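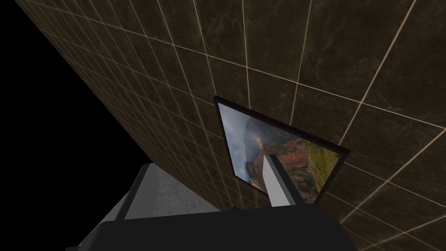
Whoever looks after a gripper should be the one who signs it off, according to one reply to our May notice, and the maintenance group at Skirham has taken the point. The post below has been rewritten accordingly.

Home Vacancies How to apply Contact

Cell Maintenance Technician (full time, permanent)
Reference 1085

Drudum wishes to appoint a technician to take charge of the Saltusix handling cell at its Skirham works. The cell consists of one arm with a two-finger gripper, its controller and a simulated copy in which changes are tried before they are made on the machine.

The successful applicant will:
- inspect the gripper fingers every seven days and replace worn pairs
- check finger alignment and reset the zero position after each change
- grease the wrist joint and record the work in the cell log
- keep the simulated copy in step with the machine, including finger length and the position of the wrist camera
- sign the cell back into service after repair

Applicants should have experience of fault finding on electrical and air-driven equipment. Training on the Bakilana controller will be given over 21 days.

Hours are 40 per week, with occasional Saturday work during planned stoppages.

Applications, consisting of a letter and a list of previous posts, must reach the Skirham office by Tuesday, August 25, 2020. Interviews will include a practical task at the cell.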